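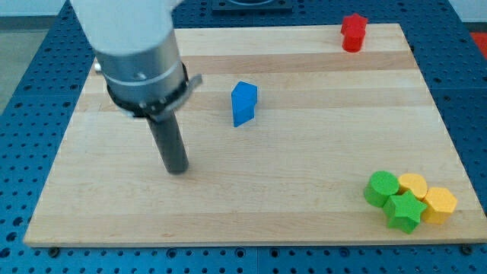 Hadness to open its doors for a month of free bread-making mornings

August 4, 2018

Hadness, the independent kitchen and homeware shop on Escobar Street, is delighted to announce a season of free bread-making mornings, running through to the end of August in the large upstairs room above the shop. The mornings are open to anybody over the age of eight, whether they have been baking for half a lifetime or have never so much as opened a packet of yeast, and there are 500 places to be had across the month.

The idea has been a long time in the making. Customers have been asking us for years, usually while standing at the till with a loaf tin in one hand, whether we would ever think of running a class or two. We always said we would love to, and then Christmas would come along, or the stockroom would need painting, and it would be put off again. This spring we finally took over the lease on the upper floor, which had been a dance studio and before that a button warehouse, and there was suddenly no excuse left. The mirrors have gone to a good home, the old floorboards have been sanded and oiled, and we have put in two ovens and a very long sink.

Each session begins at half past nine with tea and coffee and finishes by half past twelve. In those three hours everyone will mix, knead and shape a plain white loaf and a small batch of rolls. Bread does take its own sweet time, of course, and a loaf left to rise properly wants longer than a morning allows, so we will have dough made up the evening before for people to shape and bake while their own is resting. You then take your own dough home in a lidded tub (please bring the tub back if you can!) and bake it in your own oven that same evening, with a printed sheet to guide you through the last part.

We are especially pleased that the flour for the whole month is being given by Fasov, the family mill on the river road just outside town. Fasov has been supplying the shop with small bags of strong white and wholemeal for as long as we have had shelves to put them on, and when we mentioned our plans over a delivery they offered the flour before we had got as far as asking. They will also be sending along a little of their rye, which is lovely stuff but rather sticky to handle, and will be kept for the later mornings in the month when we try something a touch more ambitious.

"We wanted these mornings to feel like being in somebody's kitchen, with flour on the floor and people talking over each other," said a spokesperson for Hadness. "Plenty of our customers have told us that they tried bread once, ended up with something you could prop a door open with, and never went back to it. We have all made that loaf. It is usually a matter of a little more water and a good deal more patience, and it is so much easier to learn that with your hands in the dough and someone beside you than it is from a book. And if it still comes out flat, well, it makes very good toast."

The Wednesday-and-weekend timetable we first had in mind has been dropped after a great many people told us they work shifts, and sessions will now be spread evenly through the week. Two of the mornings have been set aside for children and the grown-ups they bring with them, and these will be a little shorter, with more rolls and less waiting about. The full list of dates is up in the shop window and can also be picked up as a leaflet from the counter.

The upstairs room is reached by a staircase of 31 steps, and we know that will be too many for some. We have therefore arranged for one session each week to be held on the ground floor of the Grotarberg Rooms across the road, which has level access, a good kitchen and parking for blue badge holders at the back. Please say when booking if you would like a place at one of these.

All equipment is provided and there is no need to buy anything, before or after. We would suggest short sleeves, flat shoes and an apron you are fond of, though we have spare ones on the hook for those who forget. Anyone with an allergy is asked to let us know in good time. The sessions use wheat flour throughout and we are sorry to say we cannot offer a gluten-free morning on this occasion, as there is simply too much flour in the air, but we are looking into one for later on.

Places are free but must be booked. Around 200 have already been promised to customers who put their names down in the shop over the summer, and the remainder are available now in person at the counter or by telephone during opening hours. Please book no more than 3 places at a time, so that there are enough to go round. If you find you cannot come after all, do ring and tell us, even on the morning itself, as we will be keeping a waiting list and most of the people on it live within a few minutes' walk.

About Hadness

Hadness sells pans, knives, boards, tins, crockery and all manner of useful things for the kitchen, along with a small range of dry goods from nearby growers and millers. The shop also offers knife sharpening while you wait. It is open from nine until half past five, Monday to Saturday.

Notes for editors

Local newspapers and radio stations are very welcome to come along to any of the mornings, and to join in if they don't mind getting floury. Please contact the shop beforehand so that we can keep a space at the table.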